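Yannick Tanguy
Sorting the metal bins this morning. A few notes as I go, mostly for the Temcombe people who asked how we split things up. 1/7

Yannick Tanguy
Everything gets tipped into the big grey bins first. Food, packaging, glass, bits of hardware, all mixed. I'd rather do it at a table but the bins are deep enough that nothing rolls onto the floor. 2/7

Yannick Tanguy
The bins are due for replacement. Olteanu quoted us 139 each, which is fine for one and less fine for 4. Scratches don't matter much for this job. I wipe them down at the end of the day and leave it at that. 3/7

Yannick Tanguy
Down to a small batch in the front bin now. Glass jar, crumpled foil, dark red grapes, the lumpy orange one, and a little block with silver ends that looks like a motor.

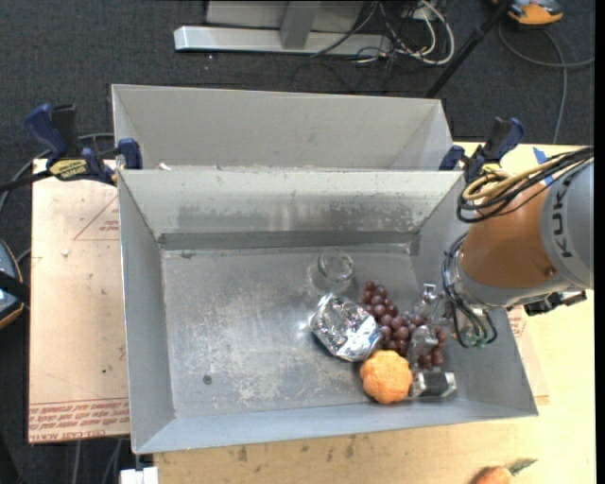
4/7 — Where each one goes

Yannick Tanguy
Jar: glass crate, standing up. Foil: open it out before it goes anywhere, people leave food in foil all the time. Grapes: fruit tray, kept as a bunch. Pulling them off the stem makes a mess and takes forever.

Yannick Tanguy
5/7 — The orange one
Định Thân says mandarin. I said small pumpkin. It goes on the fruit tray either way, so I'm not going to argue past lunch.

Yannick Tanguy
6/7 — Hardware
Anything like the silver and black piece goes in the parts drawer, away from the food. If you don't know what it is, put it in the drawer anyway and write "unknown" on the tag. Please don't leave it in with the glass. We had 2 chipped jars in February from that.

Yannick Tanguy
7/7 — Next
Still waiting on the tray liners from Dratport. Until they come I'm using paper towel, doubled over. Will post the updated list of what goes where once Định has checked it.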